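Rewriting the task runner (again)

I promised myself back in May that I would leave the task runner alone until it broke in a way I couldn't patch. Well, it broke! So I've spent the past couple of weeks pulling it apart, and since a few of you asked what the software side of a two-arm setup looks like once you get past the demo stage, I'm going to ramble about that today.

Quick background if you're new here. Everything runs on Nemarcombe, my homegrown stack, which is a grand name for a pile of Python and a smaller, grumpier pile of C++. Perception feeds a world model (really just a dictionary with opinions), the planner asks the world model where stuff is, and the controller gets a list of waypoints and tries its best. On top of all that sits the task runner, the bit that says "first the book, then the clothes, then the trash." The tasks are plain bedroom tidying, with a bed and a floor and whatever is lying on them.

The old runner was one giant state machine. I drew it on paper once and had to tape on extra sheets. Every task had its own states for reaching, grasping, lifting and giving up, and they were all nearly the same but not quite, because I'd copied them from each other at different levels of tiredness. Fix a timeout in one place and the other ones would still have the old number.

So now it's a behavior tree. I know, I know, everybody's doing it. But the nice part for me is that "pick a thing up" is a single subtree, and the task just hands it an object and an arm. A book and a sock go through the same code, and the differences live in a little settings file next to each object type. 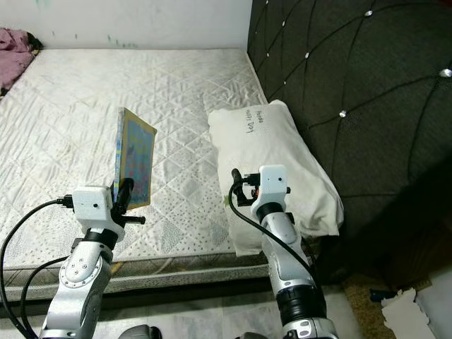
The biggest headache in the move was arm ownership. With two arms you need to know, at all times, which one is busy, and the state machine never really tracked it. It sort of assumed. If the left arm was holding something, the right arm's planner would happily treat the held object as thin air and plan straight through it. In the new version a held object gets attached to the gripper as a collision shape the moment the grasp check passes, and both planners read from the same list. That one change took me 19 commits, and I'm not proud of most of the messages.

For books I cheat. The collision shape is a flat box with some padding, and the settings file says to keep it close to upright while the arm moves. The padding is generous. I had it tight at first and the planner kept finding these clever little routes that made my stomach drop, so now it gets a fat box and takes the boring way around. Boring is great.

Clothes are a whole other animal (and the reason this post is long). You can't wrap a box around a shirt and call it a day. What I do is segment the fabric from whatever it's lying on, pull out the outline, and look for two grasp points along one edge, one for each arm. Pale bedding helps a lot there, and patterned fabric hurts, because my segmentation loves to decide that a big print is a separate object sitting on top of the garment. I once watched the planner try to pick up a printed face. It was very sure of itself!

The fix was dull: merge any region that is completely surrounded by another region at the same height. Depth is noisy on soft stuff, so "same height" is doing a lot of work in that sentence, and I've got the threshold set to 12 millimeters for now.

Then there's the sync problem. Both grippers need to close before either arm starts to lift, otherwise one arm drags the cloth and the other one's grasp point is garbage. The tree has a barrier node for this. Each arm reports ready, the barrier waits, and if one side doesn't report within 4 seconds the whole subtree backs out and both hands open. I also throw away the outline at that point and look again from scratch. Reusing the old one is tempting and I regretted it every time.
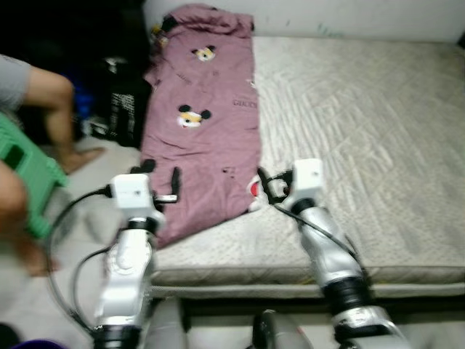 Logging, or how I got my evenings back

I finally wrote a proper replay tool. It's called Flamwood, for no good reason, and it takes a log and steps through it one tree tick at a time, with the camera view on one side and the tree on the other. Green for running, gray for idle, red for failed. You drag the slider and watch a decision get made.

Before this I was reading text logs with my finger on the screen. Now when something goes sideways I can find the tick where it went sideways, and nearly always it's perception handing over something stale. The world model now stamps every object with the time it was last seen, and the planner refuses anything too old. It complains about it, too, in a log line I made rude on purpose.

I had a go at putting the logs in Vumex first, but my files are big and lumpy and I was spending more time on the import script than on the robot. Plain files in dated folders it is. A log gets kept for 48 hours unless I flag it, and then a cleanup job eats it. (Yes, it ate one I wanted. Yes, there's a confirm step now.)

Floor tasks were the last to be moved over, and they showed me that my camera-to-arm calibration had a tilt in it. On the bed I'd never noticed. Down at floor level the error grows with distance, and the hand would end up a bit past the target every time. 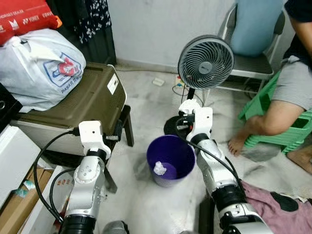 Recalibrating fixed most of it, and the rest I handle with a second look. The arm goes to a hover pose, the camera grabs a new estimate, and only then does the planner commit to the last stretch. It costs a little time per move and I'll take that trade all day long.

Open containers needed their own object type, by the way. A wastebasket is mostly hole, and if you model it as a solid cylinder the planner will never agree to put anything in it. So it's a ring of thin walls plus a floor, and the target is a point above the rim with a "release zone" under it. I fit the rim as an ellipse from the color image and only use depth for the height. Shiny plastic does weird things to depth and I've stopped fighting it.

Still on my list:

Make the barrier node's timeout a setting, like everything else, so I can stop editing code for it.

Teach the tree about people moving around in the room. Right now anything unexpected near the arms pauses everything, and that's the right default, but getting going again is clumsy and I have to restart the whole task.

Rename the branch. It's still called owen, after the Owen board that ran my very first arm, and it's been the main branch for ages at this point.

Clean up Flamwood enough that I could share it without blushing. If you'd use something like that, leave a comment and tell me what your logs look like, and I'll try to keep the file reader separate from my own mess. Next post will probably be about folding, if the outline code behaves.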